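Jun 14, 2023

Our robot has a new bad habit. It should take the hard drive by its blue caddy and move it between the holder on the wall and the computer, but the fingers close too early.

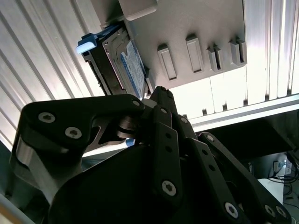

Emmett Whitlock thinks the Rundedeck update changed the grip timing. I went back to the old version and still had 3 failures in 6 tries.
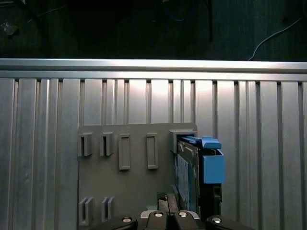 *The drive in its grey holder.*

What worries me more is the computer side, with so many cables near the drive.
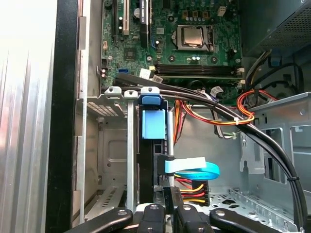 I have lowered the force limit to 2 and I keep my hand by the stop button.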